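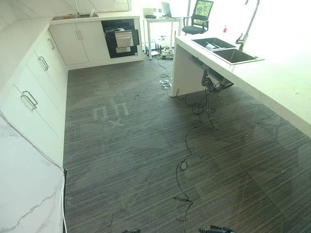

How do you teach a robot to open a drawer?

Think back to when you learned to tie your shoes. Somebody probably sat down next to you, took hold of the laces, and did it slowly while you watched. Then maybe they put their hands over yours and moved your fingers through the loops. You did it again and again, and your first few bows were a bit of a mess, and one day your fingers just seemed to know what to do.

Robots can learn in a way that is a little like that, and people who build them call it "learning from demonstration." A demonstration is when you show someone how a thing is done. A kitchen is a wonderful place to practice, with its drawers and doors and sinks, and handles that run sideways on one cabinet and up and down on the next. You hardly think about which way to turn your hand when you reach for a handle, but a robot has to learn it!

Two ways to show a robot

The first way is by hand. A person takes hold of the robot's arm, gently, and moves it where it needs to go: over to the handle, around the handle, and back. The robot has little sensors in its joints (those are its elbows and wrists, more or less), and they remember every bend.

The second way is by remote control. The grown-up word for this is "teleoperation," and "tele" means "far away," just like in "telephone." The person holds a pair of controllers, and when their left hand moves, the robot's left hand moves too. It's a bit like playing with a puppet, only without any strings.

Saron Abera teaches robots this way at a company called Vuveteck, and she says the hardest part is being patient. "My own hand wants to hurry," she told us. "I have to slow down and make every move a nice clear one, so the robot gets a good lesson." On her first job, which was called Project Brosten, she opened and closed drawers until she had saved 2795 demonstrations. That's a lot of drawers!

What does the robot see?

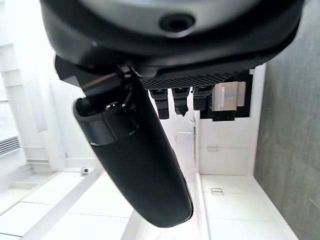

Robots that learn from people often have more than one camera, and each one has its own job to do. A camera up high can look across a whole room, the way you do when you walk in and wonder where everybody is. A camera at the wrist stays close to the hand wherever the hand goes. It can have a long black finger with a rounded tip right in front of it, and behind that some white cabinets that look tipped over sideways, because the camera tilts when the wrist does. Try it yourself: turn your head until your ear is nearly on your shoulder, and look at the closest door. The door hasn't moved at all, but it certainly looks different, and the robot has to get used to that.

While the person is steering, the computer saves the pictures from the cameras together with the moves of the arms. Later on, a learning program goes through all of it, over and over, looking for patterns. When the handle looks like this, the hand should go there. After plenty of practice, the robot gets a turn with no one steering.

Does it work the first time? Usually not! Saron remembers a test where the robot got the drawer open in 29 tries out of 70. So she went back and gave it more lessons, starting the arm from different places, and she showed it what to do if the fingers slipped off the handle.

Try it at home

You need 2 people and a drawer that is easy to open. One of you is the robot and closes your eyes. The other is the teacher, and can only use words, like "up a little" or "close your fingers." Then try it again, and this time let the teacher guide the robot's hand. Talk about which way was easier, and then swap places and have another go.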